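Masitz Door and Window Alarm Kit: review
By Cadi Powell

Price paid: $119
In the box: base unit, four contact sensors, one keypad, power adaptor, screws and adhesive pads

There were two break-ins on our street over the summer, both through back doors, both while people were at work. We rent, so drilling into the frames and signing up for a monitored system were both out. I bought the Masitz kit in April and have been using it since on a three-bedroom weatherboard house in Stirneck with a front door, a laundry door and more windows than I would like.

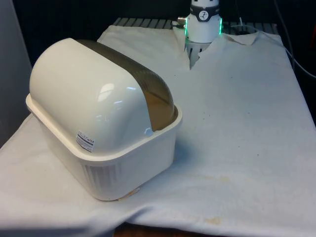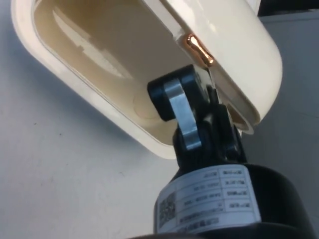
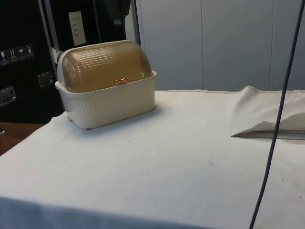 Cream plastic container. Photos: Elsa Rantala

Setting up

The base unit plugs into a power point and joins your home wi-fi through the Masitz app. Mine found the network on the second try. The sensors are already paired, so you pull the battery tab, give each one a name in the app and stick it up. The two halves of a sensor need to sit close together when the door is shut. Our laundry door has dropped on its hinges and the halves would not line up, so I packed one side out with a second adhesive pad. That has held.

Clean the paint first. I didn't bother on the bathroom window and the sensor was on the floor by the next morning, with the alarm going off at 5 am.

The keypad goes wherever you like. You choose a four-digit code, plus a second code for guests that can be switched off from the app. I would have liked more than one guest code. My sister and the dog walker have to share, and the log can't tell me which of them came in.

Day to day

There are two armed settings, Home and Away. In Home you can leave out any sensor you choose, so we leave out the bedroom window and keep the doors on overnight. Away arms everything. You get 15 seconds to enter the code when you come in, and this can't be changed. It is enough from the front door. Coming in through the laundry with shopping bags it is tight, and I have set off the siren more than once.

The siren is in the base unit. It is loud enough that Elsa next door heard it clearly with her kitchen window shut, and I could hear it from the footpath. It would certainly be unpleasant to stand next to. My complaint is that it is in the same box that plugs into the wall, so anyone who follows the noise can pull it out. There is a backup battery which kept it sounding when I tried this, but a person could still carry it outside or put it under a mattress. I moved ours to the top of the linen cupboard, where it is harder to find and only a little quieter.

Phone alerts came through quickly on most tests. With the wi-fi switched off, nothing came through at all, and the app didn't tell me the base unit was offline until I opened it. For a security product that is a poor show. The siren still works without the internet.

What it won't do

It only knows whether a door or window has been opened. If somebody breaks the glass and climbs through without moving the frame, the sensors will stay quiet. Masitz sells a motion detector separately and I think most houses would want one in the hallway. The kit doesn't call the police either. You get the alert and decide what to do about it.

I rang my insurer to ask about a discount and was told self-monitored kits don't count under my policy. Yours may be different, so it is worth asking before you buy.

Compared with the Ristitz

Before this I borrowed a Ristitz kit from my brother for a few weeks. The Ristitz has a separate outdoor siren and a better app — you can change the entry delay, for one thing — but the sensors are bulky and it wants screws for nearly everything. It also costs a good deal more. If I owned the house I would probably go that way. I also looked at the Lu, which is cheaper, but it has no keypad and everything has to be done from your phone. That ruled it out for a house with a 10-year-old who gets home before we do.

Batteries

All still on the originals. The app shows each sensor as Good, Fair or Low, and the laundry door has gone to Fair, probably from being used the most. They take a flat button cell you can get at the supermarket.

Good: easy to fit, no drilling, loud, keypad included
Not so good: fixed entry delay, one guest code, no warning when the wi-fi drops out, siren and base in one box

I would buy it again for a rental, and I have ordered the motion detector. I'll add a note under this review once it has been up for a while.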